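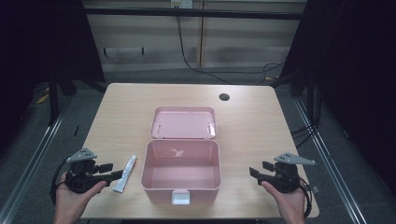

Should a tube go into a small hinged box before or after the other things?

Before, in most cases. Lay it flat along the longest inside edge, cap and all, and put the shorter items next to it. If it only fits on the diagonal, record it as diagonal and expect to lose the corners to cotton swabs.

Skelon: a packing list for small lidded boxes

Skelon is a set of written records about what people put into small boxes with lids, and how. We mean pencil-case and first-aid-kit sizes. Shoe boxes are out of scope, moving boxes are far out of scope, and the one submission involving a cooler was returned to its author with thanks.

The set holds over 123 records, all in one text table, along with a list of boxes, a list of items and this file. It was started by Marisol Varela, who wanted to know why the same toiletries fit in the box on the way to Tullow and never on the way back. The set does not answer this. Leobardo Gallegos did most of the cleaning up and wrote the item names, so complaints about "balm, lip, stubby" should go to him.

What is in the folder

boxes.txt
One line per box. Inside length, inside width, inside depth, type of lid, type of closure, color in everyday words.

items.txt
One line per kind of item. Name, shape, whether it bends, whether it leaks when bent.

packings.txt
The records themselves. Each one names a box, the items that went in, the order they went in, and how the lid closed.

notes.txt
Everything people wrote in the margins. It is the longest file. Some of it concerns boxes.

How boxes are described

Measure the inside of the base with the lid open. Do not count the lid, even when the lid has some depth of its own, unless something is stored in it. People like to claim lid depth the way realtors claim closets.

Color is a plain word or two: pink, dusty pink, clear, gray. We tried a proper color chart for one Sunday and ended up with two names for the same box and a discussion that is preserved in notes.txt.

Lid type is one of these:

hinged, when the lid stays attached and swings open
lift-off, when it comes away completely
sliding, for the pencil-box people
missing

Closure is the latch, clip, tab or other part that holds the lid down. If there is none, write "gravity." A rubber band is a closure. A hand is not, although three early records say otherwise and have been left as submitted.

How items are described

Tubes are the largest group and cause the most trouble, so they get their own rules. A tube has a flat end and a cap end. Give the full length including the cap. State whether it is full, part used or rolled up, if you know. A part-used tube may be folded at the flat end, but only write "folded" if you folded it, since plenty of tubes look as though they would cooperate and then don't.

Toothpaste, ointment, hand cream and glue all go in as "tube, slim" or "tube, fat." What is in them doesn't affect the fit. It does affect the aftermath, and for that there is a column called "leaks."

Bottles are listed by their widest point. Round things that roll are marked "rolls." Anything with a cord is marked "cord," and should be recorded again each time it is packed, as no cord has ever taken up the same room twice.

Writing a record

Start with the box open and empty. Put in the items in whatever order you normally would. We are not looking for the best packing, and people who practiced first should say so in the note. Write down the order as you go, then close the lid and fill in the last column with one of 4 values:

shut (the lid closed and the latch caught)
shut, pressed (it caught after pushing)
sprung (it closed and then reopened)
open (it never got there)

The difference between "shut" and "shut, pressed" is a matter of conscience. Leobardo asks that you use "pressed" if you used your elbow.

A typical line reads like this:

box 2; tube slim, comb, bandages, tweezers; tube first, flat, long edge; shut, pressed

And a less typical one:

box 3; cord, tube fat, cord; did not get a look at the order; sprung

Both are valid. The second is also in notes.txt, where it continues at length.

Unpacking

We added a column for unpacking in August, after Marisol pointed out that a box can be packed beautifully and still have to be tipped out onto the table to reach the tweezers. Enter "lifted out" if you could get the item you wanted without disturbing anything else, "dug out" if you moved other items, and "tipped out" for the obvious. The column is blank for older records. Please don't fill those in from memory. Everyone remembers lifting.

Known problems

The same few boxes come up far too often. Box 2, a shallow one from Derton, was the only thing within reach when a large part of the set was written, and its peculiar depth has shaped our whole idea of what counts as a fat tube.

Items are mostly bathroom and desk items. There is one sewing kit. There are no fishing tackle records at all, which seems a serious gap to anyone who fishes and has been mentioned to us by all of them.

Inside measurements were taken with different rulers. One ruler, the Kuhlmann, starts its scale a little way in from the end, and a few early lengths were read from the wrong place. Rows we are sure about have been corrected. Rows we are unsure about carry a "K" in the last column. Treat them gently.

"Diagonal" was first used to mean diagonal across the floor of the box, and later by some contributors to mean leaning up from one corner with the cap over the rim. We now call the second one "leaning." Older rows may mean either. If the lid column says "shut," it was probably the first kind, or a very short tube.

Nothing here records weight. We have not weighed a comb and have no plans to.

Using the set

It has been useful for making packing checklists, for settling which of two boxes to take, and for one kitchen drawer reorganization that got out of hand. It would be a poor basis for choosing a box to buy. The boxes in it were in people's cupboards already, and a box that has survived in a cupboard may have done so by being hard to find.

You may copy, change and pass on the files. If you rename the items, keep a list of the old names, as the packings file refers to them exactly as spelled, including "tweazers," which appears in enough rows that fixing it broke something.

Adding to it

Send new rows as plain text in the same column order. New boxes need a line in boxes.txt first. New items should be checked against the list under more than one name before being added; at present we have "bandages," "band, sticky" and "plasters (cousin's word)," and they are all the same tin.

Marisol reads the submissions. Leobardo handles corrections to items.txt and would like fewer of them to be about the lip balm.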